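# Gustemeck Portable Drive, 500 GB: Equipment Review

The Gustemeck is an external solid state drive intended for small offices that need to move large project folders between workstations. Bitbridge evaluated one unit over 17 working days, using it as the primary transfer drive for the design and documentation teams. The unit was purchased at the regular price of $169 and was not supplied by the manufacturer.

**Setup**

The drive arrives formatted and is recognized by current desktop systems without additional software. A short USB-C cable is included. Users of older machines will need to provide their own adapter. The Fisside backup program comes preloaded in a folder on the drive - installation is optional, and most reviewers chose to delete it.

**Speed**

Sequential reads averaged 554 MB per second in our tests. Writes began at a similar rate but slowed noticeably once a single transfer passed the first third of the drive's capacity. Staff who copy documents and images will not be affected. Staff who copy complete system backups should expect the last portion of the job to take longer than the progress bar first suggests.

Small files are handled well. A folder of archived correspondence that had been slow to move on our older Bedoya hard drives was copied during a coffee break, and the file comparison afterward showed no errors.

**Heat and noise**

The drive is silent. The metal shell became warm during extended writes but remained comfortable to hold. We recommend leaving it uncovered on a desk during long transfers.

**Encryption**

Password protection is managed through the Fisside program, and this is the weakest part of the product. The password screen offers no recovery option, and the manual mentions this only in a footnote. Si-woo Min, who conducted the security portion of the review, advises offices to use the encryption built into their operating system and to store recovery keys centrally.

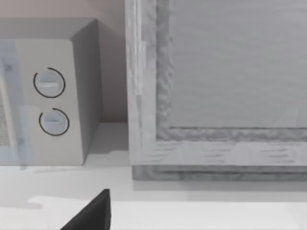
*Two round dials on a microwave control panel.*

**Warranty and support**

Coverage is three years from the date of purchase, with proof of purchase required. Our single inquiry to the support desk, sent in May, concerned a firmware notice and received a clear written reply the next morning. The update preserved all data on our unit, although a full backup is still advised before proceeding.

**Rating: four out of five**

Recommended for general office use. Departments that write very large files every day should consider the higher-capacity model - its specifications list a larger write cache, but we have not tested it.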